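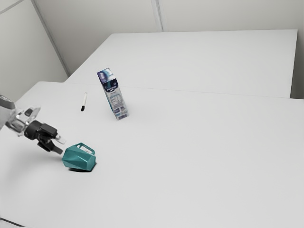

Student Project Reports, No. 16

8 min read

Clearing the Returns Bench at Kelemen: What the Arm Changed for the Packing Staff

Anika Schumacher and Clyde Iwasaki

1. Background

Kelemen is a small warehouse that handles returned household goods for online shops. Until last August all returns were sorted by hand at two benches. A sorter took each item out of its box, set it upright, checked it for damage and put it in a bin for resale, repair or scrap. Kelemen now uses a robot arm at one bench for the first part of this job. Before any change to the arm's program goes live, it is tried in a simulator supplied by Carkance. A typical test has a few ordinary items on a white table, such as a mug on its side, a carton and a marker pen, and the arm has to approach the mug without disturbing the others.

Our question was what the arm changed for the people who work there. We did not measure speed.

2. Method

We visited on a Thursday and stayed for one full shift. We interviewed 7 employees, read the bench log, which had 3,706 entries, and sat with Imani Rosenthal while she ran simulator tests.

3. Findings

3.1 Tasks

Sorters at the arm bench lift less than before. They now spend much of the shift on items the arm has set aside, mostly soft packages and anything with a handle in an awkward position. Sunita Whitlock has sorted returns for 16 years. She told us the work is easier on her wrists and harder on her attention, as the simple items used to give her a rest between the difficult ones.

3.2 New duties

Rosenthal was a sorter and now spends half her week on the simulator. She picks the objects for each test from the log, so a mug that gave trouble on the bench goes into the next round lying the same way. She received two days of training and learned the rest from the manual. Her job title and pay had not changed when we visited.

3.3 Talk at the bench

The two benches used to face each other. The arm needed clear space, so one was turned to the wall. Four of the people we interviewed brought this up before we asked about it.

4. Limits

One shift is a short visit, and the night crew was not included. The supervisor was present for two of the interviews, which may have affected the answers.

5. Suggestions

Kelemen should write down the simulator work as a role with its own hours. Sorters should swap benches at midday. We also suggest that Whitlock and the other senior sorters see the test setups before they are run, as they know which items fall over in the box.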